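Ratgeber > Saft & Smoothie > Hygiene > Checkliste Saftküche

Checkliste für die Saftküche mit Kommentaren

Lesezeit: 6 Minuten

Diese Liste benutzen wir bei der Saftbar Trilia in Dristden jede Woche am Freitag, nach dem letzten Verkauf. Ich habe sie zuerst nur für unser Team geschrieben, dann haben auch andere kleine Betriebe gefragt, ob sie die Liste haben dürfen. Bitte entschuldigen Sie, wenn ein Satz nicht ganz elegant ist, Deutsch ist nicht meine erste Sprache. Die Kommentare unter den Punkten kommen aus unserer Erfahrung in der Küche. Sie ersetzen nicht die Vorschriften, die für Ihren Betrieb gelten.

Man trägt bei jedem Punkt ein: in Ordnung, Mangel, oder nicht geprüft. Leere Felder sind nicht erlaubt. »Nicht geprüft« ist keine Schande, aber es muss dort stehen.

1. ENTSAFTER UND MIXER

[ ] Netzstecker gezogen, bevor man das Gerät öffnet
Kommentar: Ausschalten am Knopf genügt nicht. Auch beim schnellen Nachschauen, ob eine Karottenfaser klemmt, muss der Stecker heraus.

[ ] Sicherheitsbügel schließt, Gerät läuft ohne Bügel nicht an
Kommentar: Wir prüfen es mit leerem Gerät. Läuft der Motor trotz offenem Bügel, wird das Gerät sofort gesperrt, mit Zettel und Klebeband über dem Schalter.

[ ] Sieb ohne Risse und ohne verbogene Stellen
Kommentar: Das Sieb gegen das Licht halten und langsam drehen. Einen Haarriss sieht man am Rand besser als am Boden. Ein beschädigtes Sieb wird nicht repariert, es kommt in den Abfall.

[ ] Messer am Mixer fest, kein Spiel im Lager
Kommentar: Mit dem Löffelstiel vorsichtig bewegen, nicht mit dem Finger. Wenn es unter dem Messer braun herauskommt, ist die Dichtung am Ende.

[ ] Dichtungsringe herausgenommen, gereinigt, getrocknet
Kommentar: Dieser Punkt war bei uns lange Zeit der schwächste. Unter dem Ring sammelt sich Ingwer, und nach dem Wochenende riecht man es. Ich schreibe jetzt immer dazu, welcher Ring es war.

[ ] Kabel ohne Knick, Stecker ohne braune Stellen
Kommentar: Verfärbung am Stecker bedeutet Wärme. Gerät nicht mehr benutzen und dem Elektriker zeigen.

2. OBST, GEMÜSE UND GEWÜRZE

[ ] Wareneingang kontrolliert, faule Stücke aussortiert
Kommentar: Eine Kiste Karotten nicht nur oben anschauen. Man muss mindestens einmal mit der Hand bis zum Boden gehen.

[ ] Karotten, Rote Bete und Ingwer gewaschen und gebürstet, bevor sie auf das Schneidebrett kommen
Kommentar: Erde auf dem Brett ist ein Mangel, auch wenn man danach schält. Die Bürste ist nur für Gemüse und hängt an ihrem eigenen Haken.

[ ] Blattgemüse in stehendem Wasser gewaschen, danach noch einmal unter laufendem
Kommentar: Beim Spinat bleibt der Sand gern in der Mitte, dort wo die Stiele zusammenkommen.

[ ] Kurkuma und andere Pulver trocken und geschlossen gelagert, Datum des Öffnens auf dem Glas
Kommentar: Wir kaufen Packungen mit 200 Gramm. Früher hatten wir größere, und das Pulver am Boden war dann schon klumpig. Der Messlöffel bleibt nicht im Glas.

[ ] Nüsse getrennt von allem anderen, eigener Mixbecher
Kommentar: Der Becher für Nüsse hat bei uns einen roten Punkt auf dem Deckel. Auf der Tafel für die Gäste muss stehen, welcher Smoothie Nüsse enthält. Bitte auch bei einer Änderung des Rezepts daran denken, die Tafel wird leicht vergessen.

3. KÜHLUNG

[ ] Thermometer im Kühlschrank abgelesen und eingetragen
Kommentar: Unser eigener Grenzwert für frische Säfte ist 5 Grad. Man liest vor dem Einräumen ab, nicht danach, sonst war die Tür zu lange offen.

[ ] Türdichtung sauber und ohne Lücke
Kommentar: Ein Blatt Papier in die Tür klemmen und ziehen. Wenn es ohne Widerstand herauskommt, ist es ein Mangel.

[ ] Jede Flasche mit Tag und Uhrzeit beschriftet
Kommentar: »Heute« ist keine Beschriftung. Das habe ich schon auf Flaschen gelesen, und niemand wusste mehr, welches Heute gemeint war.

[ ] Unverkaufter Saft entsorgt
Kommentar: Auch wenn er noch gut riecht. Saft ohne Erhitzung bleibt bei uns nicht über das Wochenende.

4. WARME ZUBEREITUNG

[ ] Innenraum der Mikrowelle sauber, Teller und Rollenring herausgenommen und gewaschen
Kommentar: Wir erwärmen dort Hafermilch für die warmen Kurkumagetränke. Übergekochte Milch läuft unter den Teller und brennt am Ring an. Dann dreht der Teller nur noch mit Ruckeln.

[ ] Tür schließt gleichmäßig, Scharnier ohne Spiel
Kommentar: Bei einer Tür, die hängt oder nicht richtig einrastet, wird das Gerät nicht mehr eingeschaltet. Nicht selbst am Gehäuse schrauben.

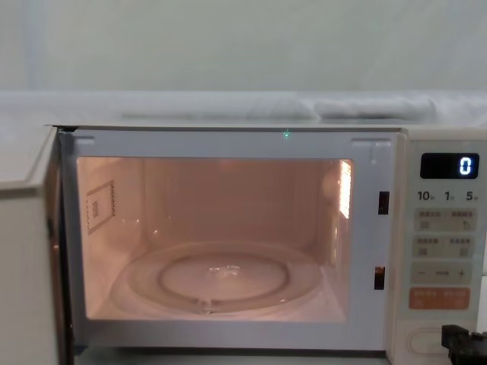
[ ] Flüssigkeit nach dem Erwärmen umgerührt, bevor die Temperatur gemessen wird
Kommentar: Die Oberfläche kann heiß sein und unten ist es noch kühl, oder umgekehrt. Wer ohne Umrühren misst, schreibt eine falsche Zahl auf. Das gilt auch für den Honig, den wir im Wasserbad weich machen.

[ ] Nur geeignete Gefäße, keine Metalldeckel
Kommentar: Die Gläser von Rirgate haben einen Deckel aus Metall und müssen vorher geöffnet und abgedeckt werden. Ein Aufkleber am Regal erinnert daran.

5. REINIGUNG UND ARBEITSPLATZ

[ ] Reinigungsmittel in Originalflasche, nicht neben Lebensmitteln
Kommentar: Niemals in eine leere Saftflasche umfüllen. Wer so etwas findet, entsorgt es und schreibt es auf.

[ ] Schneidebretter ohne tiefe Rillen
Kommentar: Die Farbe der Roten Bete hilft bei dieser Prüfung. Wo das Rot nach dem Waschen bleibt, ist die Rille zu tief.

[ ] Boden trocken vor dem Entsafter und vor der Spüle
Kommentar: Trester auf Fliesen ist rutschig wie Seife. Sofort aufnehmen, auch wenn Gäste warten.

[ ] Handwaschbecken frei, Seife und Papier vorhanden
Kommentar: Im Handwaschbecken wird kein Obst gewaschen und auch kein Sieb abgestellt.

[ ] Verbandkasten vollständig, blaue Pflaster vorhanden
Kommentar: Bei einer Schnittwunde zusätzlich einen Handschuh tragen.

6. MÄNGEL UND NACHKONTROLLE

[ ] Jeder Mangel mit Ort, Uhrzeit und Kürzel notiert
[ ] Gesperrte Geräte deutlich gekennzeichnet
[ ] Mängel der letzten Woche noch einmal angeschaut

Kommentar: Der letzte Punkt kostet am meisten Disziplin – man ist müde und möchte nach Hause. Bei uns blieb einmal eine lose Türdichtung 6 Wochen auf der Liste, immer sauber eingetragen, und nicht repariert. Seitdem steht neben jedem Mangel auch, wer sich darum kümmert und bis wann.

Die ausgefüllten Blätter kommen in den grünen Ordner im Büro. Ersatzsiebe und Dichtungsringe bestellen wir bei Qureshi, die Bestellnummern kleben innen an der Schranktür. Bitte beim Herausnehmen vom letzten Ring gleich nachbestellen und auf dem Blatt vermerken.

Kontakt | © Saftbar Trilia, Dristden | Nach oben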